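Tramimis: notes on what goes on the table

README, last touched 7 June 2023

Hi! I'm Manon Lachance and I look after Tramimis, a collection of arrangements of ordinary household stuff on a white tabletop: bottles, bowls, cups, whatever people leave lying around when they've finished lunch. This file covers the objects and how they get set out, plus the naming, which took far longer to settle than I'd like to admit. If you only want the folder layout, skip ahead, it's short.

What's in it

There are 2220 entries spread over 96 layouts. A layout is one way of setting things out (a row at the back, a cluster in one corner, two piles with a gap), and an entry is one go at putting it together or clearing it away. The object list has 114 names on it. A few of those are near twins, like the two soup bowls that differ only in the rim, and I kept them apart on purpose.

Everything happens on a white surface. I like it matte, with no pattern and no tablecloth. We tried a checked cloth back in January and it bunched up every time something was slid across it, so you'll find 3 layouts marked "cloth" and then never again. They're still in there if you enjoy wrinkles.

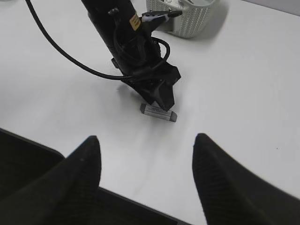
Folder layout

layouts/ has one text file per layout, with a little plan of where things go
objects/ has the object list and a note on each item
entries/ is the big one, sorted by layout number
old/ is the Primton material, kept exactly as I got it

Primton was the first version of this, with a different table and a much shorter list. Please don't mix the two. The object names overlap but they don't always mean the same thing ("small dish" in Primton is anything you could put olives in, and I mean anything).

How objects are named

Color first, then what it's made of if I'm sure, then the thing itself. So "clear plastic bottle," or "white ceramic mug." If I'm not sure about the material I leave it out, and I'd ask you to do the same if you send additions. Brand names stay out of the object list, even when there's a label facing you.

Containers get one extra field, called fill, with four possible values: empty, low, part, full. "Part" covers a lot of ground, I know! I had percentages in there for a while and no two people filling in the sheet could agree, so out they went.

Setting out the back row

This is the layout people write to me about most, so it gets its own section. Put the items close to the wall, leave the front half of the table free, and don't line them up with a ruler. A loose row is what we want. Things can overlap a bit when you look at them from the front, and one item can sit forward of the others. 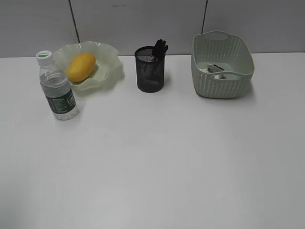 Overlaps go in the notes field, written from the front of the table, nearest item first. I used to let people write just "overlap: yes" and it was useless when you came back to it a month later. With the water bottle standing in front of the pale green bowl with the ruffled rim, you'd write "bottle over bowl, left side," and add "seen through," as part of the rim still shows through the clear plastic. The bottle's fill is "part" in that case, and the cap is on. Please do record caps, on or off, every single time.

Clearing away

Tall things first, then the wide shallow ones, then whatever's left. Bowls with wavy edges don't stack well with anything, so they get their own spot in the crate. Anything with liquid in it comes off before you wipe down. I wipe with a barely damp cloth and let the surface dry before the next layout.

Known problems

Layouts 40 and 41 are the same layout. Sorry. I'd have to renumber everything after them.

Some of the Caron mugs (the set with the short handles) are listed as cups in the early entries.

The fill field is blank in a good chunk of old/, and I'm not going to guess.

Sending changes

Put your edits in a plain text file, name it after the layout, and drop it in the Brultimside shared folder. I go through them in batches. If you're adding an object, include where it goes in the crate, please!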